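Sonden Introduces Robotic Sorting at Its Mandcombe Returns Site

Reading time: 2 minutes

Sonden, the housewares distributor, has put robotic arms to work on the returns benches at its Mandcombe site, the company announced this week. The arms handle kitchen goods sent back by customers, a task that until November was done entirely by hand.

Returned items arrive mixed together and must be separated by type before they can be inspected, cleaned and put back on sale. Under the new arrangement, 4 arms lift bowls, canisters and similar goods and place them in open bins. Employees then check each bin, decide the grade of the goods and approve them for restocking. The company said that decisions on grading will remain with staff.

"The lifting and the repeated reaching were the parts of the job our people raised most often," said Bernadette Cullinane, director of operations at Mandcombe. "Those are the parts we have changed first. The judgment about whether an item can be sold again still belongs to the person at the bench."
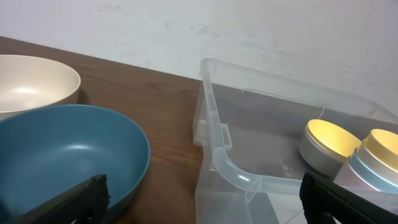 The returns department employs 20 people. Sonden said no positions have been eliminated and that job titles have been revised to reflect the new duties. Each member of the team has completed a training course covering safe working distances, stopping and restarting an arm, and reporting faulty grips. The course was developed with Jadmont, the integrator that installed the equipment.

In the first full month of operation the arms moved 2940 items. Glossy and rounded pieces have proved the most difficult, according to the company, and an arm that cannot secure a hold after repeated attempts now signals for assistance. Employees on the benches keep a written record of these calls, and Jadmont reviews it when adjusting the grip settings.

Zlata Sydorenko, a shift lead who has worked in returns at Mandcombe since the site opened, said the pace of the day is different. "We used to sort all morning and inspect all afternoon," she said. "Now inspection runs through the whole shift. It is easier on the shoulders, but it takes more concentration, and we have asked for the breaks to be moved to match."

Management has agreed to trial a revised break schedule in the new year. It will also review noise levels near the benches, a second matter raised by employees during the training period.

A decision on extending the system to the Symonenko warehouse, where around 100 people are employed, is expected after the trial ends. Sonden said employees there will be consulted before any equipment is ordered.

Last updated: December 21, 2025

Contact the newsroom | Copyright Sonden. All rights reserved. | Back to top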